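Nerkthorpe Bedroom Chores: data card

Version 7. Last revised Thursday, October 9, 2025. Maintainer: Dae-han Ahn.

Summary

Nerkthorpe Bedroom Chores is a set of simulated manipulation episodes recorded in rendered bedrooms. A fixed-base arm with a parallel gripper works on and near a bed. The set was built to measure how far current policies get on small tidying jobs in a home: picking up a handheld item left on a blanket, shifting a storage box, putting a cushion back at the head end. It contains 2,132 episodes across 9 room layouts. Of these, 616 are held out for evaluation.

The short answer to whether a machine can tidy a bedroom yet is no, based on what we measure here. Single steps often succeed. Sequences of steps mostly do not, and the failures are of a few repeating kinds described under Known failure modes.

What is in an episode

Each episode contains a written instruction, rendered views from one or more fixed viewpoints, joint positions, gripper opening, and a success flag computed from object poses at the end of the run. Instructions are single sentences in English. They were typed by annotators who had seen the start state only, so some are ambiguous. We left the ambiguous ones in and marked them with the field instr_ambiguous.

Episodes are stored one per folder. The index file lists layout, task family, split, and outcome. Failed runs are included in the training split and can be filtered by outcome.

Robot and scene

The arm is a Franka Emika model on a floor-level base beside the bed. It does not move between stations during an episode. Anything beyond its reach is out of scope, and the task generator rejects start states that place the target there.

Layouts differ in furniture, wall color, floor covering, and clutter. Clutter that no task refers to, such as wall pictures and potted plants, is there to give the vision side something to ignore. In the layout below, the bed holds a lidded olive-green box and a small black handheld item lying flat on the blanket, with a patterned cushion toward the head end. 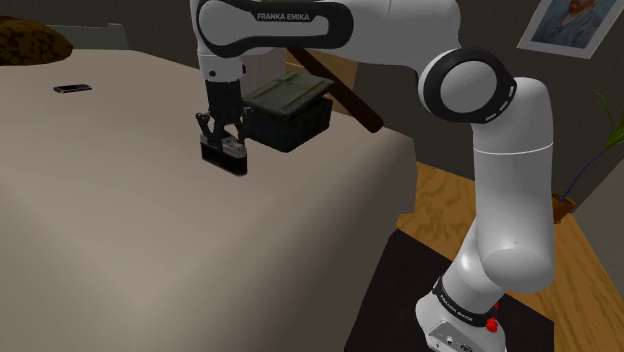
Task families

Pick small item. The target is a thin, flat object on the blanket. Success requires the object to be clear of the bed surface and held between the fingers for the last second of the episode.

Move box. The target is a storage box with its lid on. The instruction gives a destination on the bed. The box must end upright, lid in place, inside the goal region. Pushing is allowed.

Return cushion. The cushion starts somewhere on the bed and must end against the head end. Orientation is not scored.

Clear bed. A sequence of the above in any order. This is the only family scored on the whole chain; partial completion is logged but does not count as success.

Known failure modes

Thin objects on soft surfaces are the largest source of error. The fingers close above the object or press it into the blanket. Policies trained on tabletop data do this more than policies trained on this set, but both do it.

Boxes are commonly approached from the top. If the box is wider than the gripper can open, the policy closes on the lid and lifts it off. The scorer counts a displaced lid as a failure even when the box reaches the goal region.

In Clear bed, policies tend to return to an object they have already handled. We have seen a cushion placed correctly and then picked up again with the timer still running.

Limits

The blanket is a shaded surface with simple contact, and it does not bunch or fold. Results on this set say nothing about making a bed or handling laundry. Do not cite them for that.

Friction values were tuned by hand against a short bench test at our Dreltthorpe site in June. The test used one fabric. Real bedding will vary.

No people or pets appear in any layout, and nothing moves unless the arm moves it. A policy that scores well here has not been tested for use near a person.

Evaluation

Run the held-out split with the Min runner and the default time limit. Report success per family and per layout. Please do not report a single average over all families, which hides the gap between single picks and Clear bed. If you change the control rate, say so in the results file; scores are sensitive to it.

Layout 9 appears in the held-out split only.

Changes in this version

Removed duplicate episodes from Move box.
Corrected the goal region in layout 4, which had extended past the side of the bed.
Lid displacement is now checked at every step instead of only at the end. Move box scores from earlier versions are not comparable.
Renamed the field grip_w to gripper_width. The Skuvico loader accepts both.

Contact

Report bad success flags through the issue tracker with the episode ID and the version number. Layout requests go to the same place under the label "rooms".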